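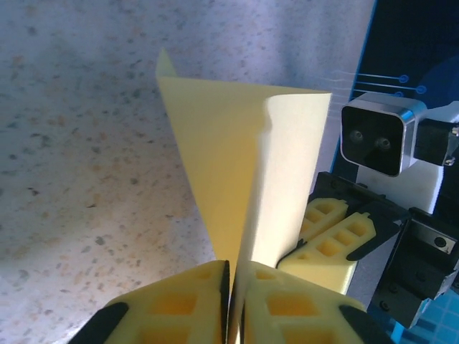
*Paper folding at the two-arm station, seen from the wrist of one arm. The second arm and its depth camera are on the right.*

# Report of a visit to the Irach workshop, Clolldale

## Purpose

The Kidbridge training centre intends to replace part of its teaching equipment in the coming financial year. A two-arm robot station is among the items proposed. The visit to Irach was arranged in July so that the centre could see such a station at work before any supplier was asked for a formal quotation.

## The station

The model under consideration is sold as the Oda. It consists of 2 arms, each with its own gripper, together with cameras and a control computer. Our hosts had set it to work on folding paper, a task they use for most visitors. Paper is cheap, and mistakes in grip or timing are easy to see in it.

The gripper fingers are 3D-printed in yellow plastic, with black pads, and the pattern of rectangular pockets on their faces is the same on both arms. This matters for our budget. Irach treats the fingers as a consumable and prints replacements on site. Kidbridge already owns a suitable printer, so only material and staff time would need to be allowed for. The pads would have to be bought in.

The depth camera is a different case. It is fixed to a bracket close to the gripper, where a careless movement could damage it, and it cannot be repaired locally. We were advised to hold one spare from the outset.

## Costs

Irach gave us the following figures, before tax:

| Item | Cost |
|---|---|
| Station, complete | £3,868 |
| Installation and first-year support | £2,000 |
| Set of replacement pads | £85 |

The price of a spare camera was not available on the day and has been requested in writing. Delivery to Kidbridge is included in the installation charge. The bench is not — the centre would need to provide one that is level and firm, with room for both arms to reach across it.

## Matters raised in discussion

Staff at Clolldale spent nearly 2,000 hours on the station in its first year. They reported that the arms themselves had given little trouble, and that most lost time came from loose cables and from setting the cameras up again after a knock. They recommended that two members of staff be trained before delivery.

We also asked about noise and power. An ordinary wall socket is sufficient, and the station may share a room with desk work.

## Recommendations

1. That one Oda station be included in the draft equipment budget, with a spare camera and one set of pads.
2. That the cost of a bench be shown as a separate line.
3. That support after the first year be priced before any order is placed.

The written price for the camera will be added to this report when it is received.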